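Teaching the arm by remote control: recording your first basket demonstrations
Posted 04/12/2020 by Huia Goodwin

These are the steps we use at Clollberg for recording pick-and-place demonstrations on the Faverico bench. The task is the first one every new operator learns: small objects go from the table into a basket, one at a time. You drive the arm with the hand controller and the software records the joint positions, the gripper and all camera views together.

Before you start

Wipe the table and put away anything that isn't part of the task. Power up the arm, let it go to its home pose, then open the Cesitz recorder and check that every camera view is live. Jog the gripper down toward the bare table and watch the wrist view as you do it. You should be able to see the tip of a finger against the surface. If you can't, the camera mount has turned and needs to be set again before you record anything.
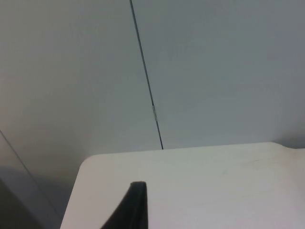 Can I move the wrist camera between recordings?
Leave it alone until the whole set is finished. If it gets bumped, note the episode number, set it back using the mount marks, and start a new set.

Recording a demonstration

1. Set out the objects. Change their positions each time, and turn the basket a little every few episodes.

2. Squeeze the clutch on the hand controller and move slowly. The arm follows your hand only while the clutch is held, so let go when you need to bring your hand back to a comfortable spot.

3. Come down over the object from above. Stop with the fingers on either side of it, then close. Wait one beat before lifting.

4. Lift high enough to clear the rim. Most of our rejected episodes are the gripper dragging on the basket edge, and Lachlan Ormsby throws those out without watching the rest.

5. Lower the object into the basket before you open the fingers. Don't drop it from the rim. A dropped ball rolls, and the arm ends up learning a release height you didn't want.

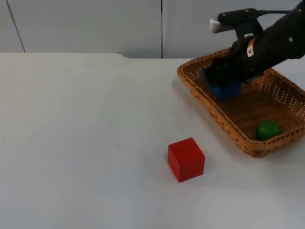 6. Open the fingers, go straight up, and carry on with the next object. When the table is clear, return to home and press Stop.

If you fumble a grasp, keep recording and try again from above. One retry is fine. After a second miss, press Discard and reset the table.

How many to record

A full set is 300 episodes. Do them in blocks of 12 and take a break between blocks, as tired hands make jerky paths. Hemi Kingi's last set ran to 407 before review and 253 were kept, so plan for some extra.

Saving

Name the set with your initials and the task, then upload it from the Cesitz menu. Keep the local copy until the review comes back.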